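Bed Making by Hand: Wetuslow Gallery

Posted 24th August by Pejman Nouri

We've been teaching Wetuslow to tidy a bed, and the teaching happens with a gripper you hold and squeeze yourself. You do the chore, the camera on the tool records what the fingers meet, and the policy learns from that. I love this way of working! No joysticks, no headset, and a new person can be giving decent demonstrations before lunch. We have 2,663 demonstrations in the set so far, and these come from the bedroom part of it.

Opening wide before a grab

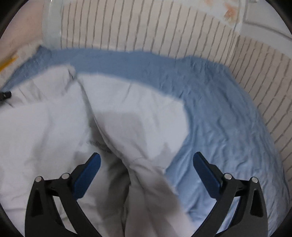 Cloth is the best teacher we've had. A cup is the same cup every time, but a duvet never comes back in the same shape, so every demonstration starts with a fresh decision about where to take hold. Our rule for demonstrators is to open fully, come in slowly, and close only once you've picked a fold. Fast hands look great and train badly.

Picking a corner

Corners matter more than anything else in this task. Find one, lift it clear, and the rest of the cloth starts to make sense. A bunched comforter with a pointed corner on show is a gift, and we ask people to go for that one first.

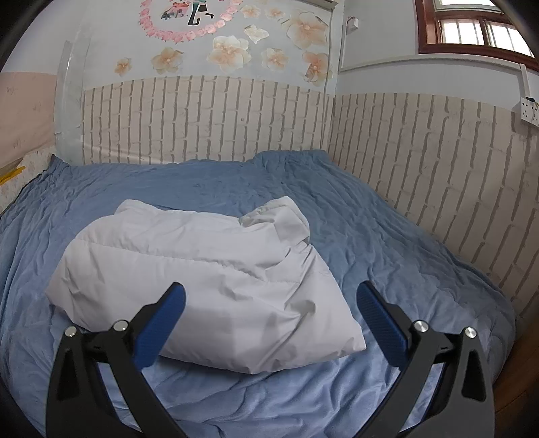
Pillows and layers

Once people are happy with the big covers we add smaller things on top, and this is where I get really excited, as the order of the moves starts to matter.
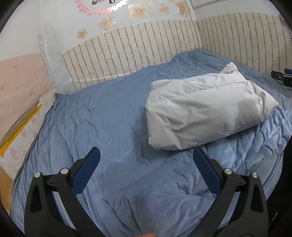

Stallness, our labeling tool, splits each recording into reach, grasp, drag and release, and up to 21 of those pieces can come out of one long take. The layered takes are the fun ones to label. With a crumpled white pillow lying on a blue quilted cover, the demonstrator has to choose which to deal with first, and we want both choices in the data. Fallahi, the next version of the policy, will train on the full set, and I can't wait to see what it does with a pillow.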